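Recaler les trajectoires de deux préhenseurs portables à partir de cubes ArUco

Niveau : intermédiaire
Mis à jour le 15/07/2026
Auteur : Solange Marchand

Ce tutoriel décrit la chaîne utilisée dans Merinum pour obtenir la pose 6D de deux préhenseurs tenus à la main, exprimée dans le repère de la caméra de tête, puis dans un repère monde fixe. Il suppose une caméra déjà calibrée (matrice intrinsèque et coefficients de distorsion) et une version d'OpenCV qui fournit le module aruco.

1. Déclarer les cubes

Chaque préhenseur porte un cube. Chaque face visible du cube porte un identifiant unique dans le dictionnaire choisi. Ne réutilisez jamais un identifiant d'un cube à l'autre : l'association gauche/droite se fait uniquement par cette voie, et l'ordre des détections dans l'image ne doit pas intervenir.

Le fichier cubes.yaml contient, pour chaque face, les quatre coins en mètres dans le repère du cube. L'origine est placée au centre, l'axe Z vers le haut, l'axe X vers les doigts. Mesurez le côté du motif noir au pied à coulisse, sans la marge blanche. Une erreur d'échelle sur ce côté se reporte dans la même proportion sur la distance estimée.

2. Détecter et affiner

Lancez la détection sur l'image brute en niveaux de gris, avec l'affinage sous-pixel activé :

params = cv2.aruco.DetectorParameters()
params.cornerRefinementMethod = cv2.aruco.CORNER_REFINE_SUBPIX
detector = cv2.aruco.ArucoDetector(dico, params)
coins, ids, _ = detector.detectMarkers(gris)

Les motifs rayés ou à fort contraste du décor produisent des quadrilatères candidats. Ils sont presque tous écartés au décodage. Filtrez tout de même les identifiants absents de cubes.yaml avant de passer à la suite.

3. Estimer la pose du cube

Regroupez les coins de toutes les faces détectées d'un même cube et résolvez un seul problème PnP. Avec deux faces, l'ambiguïté de retournement propre au marqueur plan disparaît dans la plupart des configurations. Avec une seule, utilisez SOLVEPNP_IPPE, conservez les deux solutions et retenez la plus proche de la pose précédente.

Rejetez la pose si l'erreur de reprojection moyenne dépasse 3 pixels. Au-delà de 8 images consécutives sans pose valide, le segment est coupé. L'interpolation n'est autorisée qu'en dessous de ce seuil : slerp pour la rotation, linéaire pour la translation.

4. Passer du cube au point de saisie

La transformation T_cube_pince est constante. Elle se lit dans le modèle CAO ou s'estime par pivotement, pointe fixe posée sur une cale. Stockez une valeur par préhenseur, même si les deux sont de conception identique.

T_monde_pince = T_monde_cam @ T_cam_cube @ T_cube_pince

T_monde_cam provient de l'odométrie visuelle. Vérifiez que les deux flux partagent la même horloge ; un décalage d'une seule image suffit à faire osciller la trajectoire pendant les rotations de tête.

5. Contrôler visuellement une séquence

Avant tout export, reprojetez les axes sur quelques images où un objet volumineux est saisi. C'est là que les défauts d'association et les occultations partielles apparaissent.

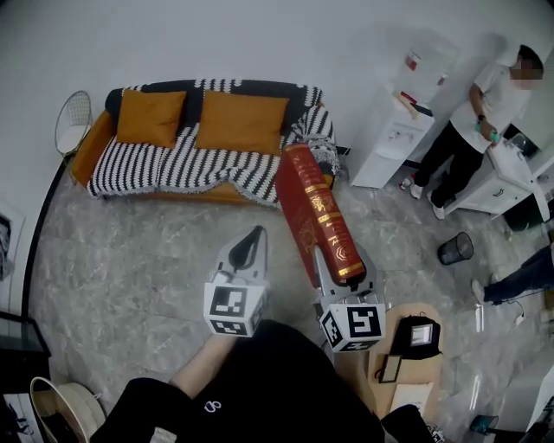
Vue de tête : le préhenseur droit tient un grand livre rouge par le bas, le gauche est ouvert et vide.

Points à vérifier sur une image de ce type :
- les axes reprojetés restent centrés sur chaque cube blanc ;
- l'axe X suit la direction des doigts des deux côtés ;
- l'ouverture estimée à droite est compatible avec l'épaisseur de l'objet ;
- aucun identifiant n'est renvoyé hors des deux cubes, y compris sur le jeté de canapé à zigzags.

6. Exporter

merinum export --seq 47 --format zarr --masque-invalides

Sur notre séquence de test, l'export écrit 386 poses par préhenseur. Le champ valide vaut 0 pour les images interpolées ; laissez à l'apprentissage le choix de les exclure.

Problème connu : si les deux cubes se superposent dans l'image, la face arrière peut être décodée avec des coins décalés. Augmentez minMarkerPerimeterRate et relancez l'étape 2 sur l'intervalle concerné.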